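Romine padded desk mat and mesh pen cup — review after three months

Bought in March, wrote most of this on the train, so excuse the state of it. June 15, 2022.

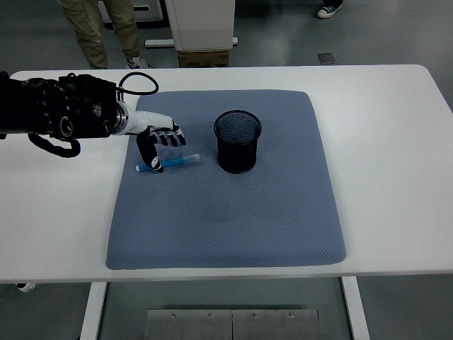
The mat

Blue-grey, padded, quilted in a small diamond pattern. Rounded corners, which I didn't care about until I'd owned a square one that curled up at every corner and caught my sleeve. This one lies flat. Did so from day one, straight out of the tube.

Size is good. Takes up most of a white table and leaves a strip of bare top down one side for a mug. I wouldn't put a mug on the mat itself. Padding is soft enough that a full one leans.

Writing on it — mixed. Single sheet of paper straight on the fabric, biro goes through. Felt tips are fine, and so is a notebook with any sort of back to it. If you mostly write on loose sheets get a board to put under, or get a different mat. Patricio Domínguez has the harder Figueroa one and swears by it, but it's noisy. Put a pen down and the whole room hears. On the Romine, nothing. Markers don't roll off it either, the pattern is just enough to hold them where you drop them.

Cleaning. Hm. Pale-ish fabric plus pens, you can guess. Mine has a faint dark smudge near the middle and it's not shifting. Tried warm water and washing-up liquid, tried a baby wipe, tried leaving it alone. The label says sponge only, no machine. Homholm do a wipe-clean one for a bit less money and if you've got kids drawing at the table I'd go for that.

No smell, by the way. The last one I had stank of glue for weeks.

The pen cup

Came in the same bundle. Black metal mesh, round, solid rim at the top. You've seen a thousand of them, they've been in every office since forever. Still the best shape for the job I think. You can see through the sides when the one pen you want has gone to the bottom.

Rim is smooth all the way round, I checked becuase the last one scratched. Sits steady on the padding when it's full. Empty it's a bit light and you can knock it over with an elbow. Not a disaster.

Thin pens: very fine nibs can poke into the mesh and stick. Store them cap down. Chunky markers no trouble at all, the capped see-through sort with the pale blue barrel go in and out one-handed.

One moan, it collects fluff. Tap it out over the bin now and then.

Price and delivery

36 for the pair, from Sandthorpe, delivered in 4 days. Box was miles too big. Nélida Quiroga paid more for just the mat elsewhere so look about before you order. Returns are free but you have to keep the tube, and I'd already squashed mine.

Would I buy again

The cup, yes. The mat, yes but in a darker colour, if they ever do one. I asked and got a reply saying "not at present", that was April and theres still only the blue-grey on the site.

4 out of 5 for the two together. Loses one for the smudge.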